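Home collection guidelines, draft 2: comments please
Forum: Handheld capture > Protocols and QA

mokgethi_s
Draft 2 of the home collection guidelines is in the shared folder. It covers the Urkeck handheld grippers only, one or two per operator, tabletop tasks in people's own rooms. I'd like to close it off in February so the new operators start on the same rules as everyone else.

Three clauses got the most red ink last time:
4.1 No bare hand in view once recording has started.
4.3 Clear personal items from the background before recording.
5.2 An episode starts and ends with the jaws fully open.

Say what you'd change and give the wording if you can.
Shireen

paddock77
4.1 is too strict for cups. Anyone who's done nested paper cups knows they stick together. You close the jaws on the stack, lift, and two come up when you wanted one. Operators put a finger on the bottom to steady it. If every one of those is a reject we'll be throwing out good work.

tern_and_tide
Disagree with paddock. If a finger is doing part of the work, the trajectory isn't something a robot can repeat. The arm at the other end hasn't got a spare finger. I'd keep 4.1 as written and let the reject rate teach people to space the cups out.

paddock77
Depends what the finger is doing. Setting up between attempts is fine by me. I'm talking about a touch, not carrying the cup.

tern_and_tide
And who decides which is which? The reviewer has a few seconds per clip. On the Phuthong batch we had 1510 episodes to get through and three reviewers, and we didn't agree with each other on "light contact". I'd sooner have a rule I can apply half asleep.

audur_h
Auður Hauksdóttir here, I do review for the Clallus sites. We had the same argument and ended up with a tag. The episode isn't rejected, it gets "hand contact" and the training people filter it in or out. Costs one keystroke. Our agreement between reviewers went up once the only question was "is skin touching the object, yes or no".

gravelroad
New here, sorry if this is in the doc. Does 4.3 mean I have to strip my spare room? There's a bed, a heap of cushions and my daughter's toys in there. I cleared everything off for my first 15 episodes and got a note back saying the background was too plain.

mokgethi_s
@gravelroad No, and that's a fault in the wording. 4.3 was meant for things that identify a person: photos, mail, medication labels, school certificates, screens that are switched on. Cushions, toys, bedding and ornaments can all stay. Will rewrite.

paddock77
While you're in there, 4.3 should say something about mirrors. Wardrobe doors caught two of ours.

mokgethi_s
Good point, adding it.

tern_and_tide
On 5.2, "fully open" needs a definition. Some operators stop at a bit wider than the cup and call it open. I'd also want to know what it means with two grippers, where one is parked at the side of the view.

kelpie_robotics
We use the stop. If the mechanism isn't against the stop it's not open. For two grippers we ask for both at the stop, even if one did nothing in that episode. Operators grumbled for a week and then got on with it.

paddock77
Both at the stop is overkill for a one-handed task.

kelpie_robotics
Maybe, but it's the only version our checking script can read.

audur_h
Agree with kelpie. Also please put the calibration tag check at the start of every session, not once a day. The Furkedow mounts work loose in a bag.

mokgethi_s
Thanks everyone. I've been through all of it with Auður and what follows is draft 3. I've kept the tag and dropped the automatic reject. Tern, I know you won't love it.

Draft 3, tabletop tasks, handheld grippers

1. Session check. Check the mount screws and run calibration at the start of each session, and again if a gripper has been dropped or packed away.

2. Background. Ordinary furnishings stay where they are. Remove or cover anything that identifies a person, plus mirrors and live screens. Get the householder's written consent for the room being used.

3. Objects. Separate nested cups before recording unless the task is unstacking. Leave 10 cm between the object and the edge of the table.

4. Hands and jaws. Skin touching the object during an episode gets the "hand contact" tag, however light the touch. The first picture would be tagged: the pads have the stack of cups and there's a fingertip at the base. The second is there for jaw opening, with the near fingers wide and the white cup out past them. The gripper at the left edge is only partly in view, so don't try to judge its opening from a picture like that. Use the width reading.

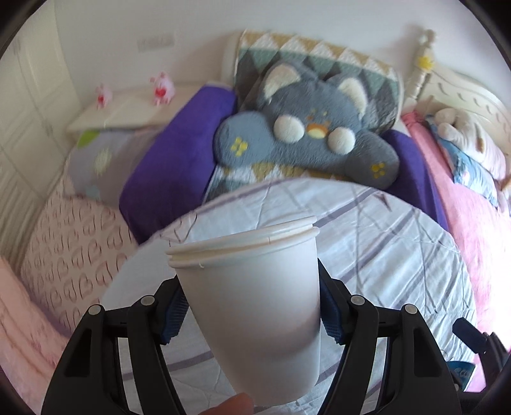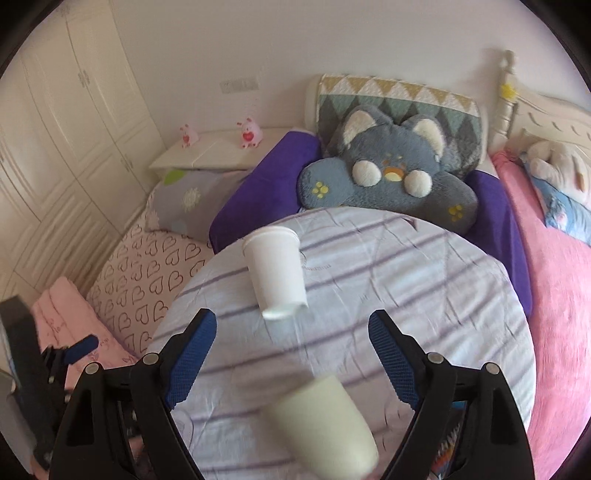 5. Start and end. Both grippers go to the stop at the start and end of every episode, including one-handed tasks.

6. Speed. Keep moves slow enough that the object stays sharp. Reviewers may tag "blur" without rejecting.

7. Review. Two reviewers on the first 1000 episodes from any new site, one after that. Disagreements go to the site lead.

tern_and_tide
I still think 4 should be a reject. But I can apply it, so fine. Could 7 say which tag wins if the two reviewers differ? My vote is that the stricter one stands until the site lead has looked.

mokgethi_s
Done, added to 7.

gravelroad
So the toys stay?

mokgethi_s
Toys stay. Send me the consent form for the room and you can start again.

paddock77
Still against both at the stop for one-handed tasks. Can 5 be looked at again after the first site's been through review?

mokgethi_s
Yes, I've put your name next to it.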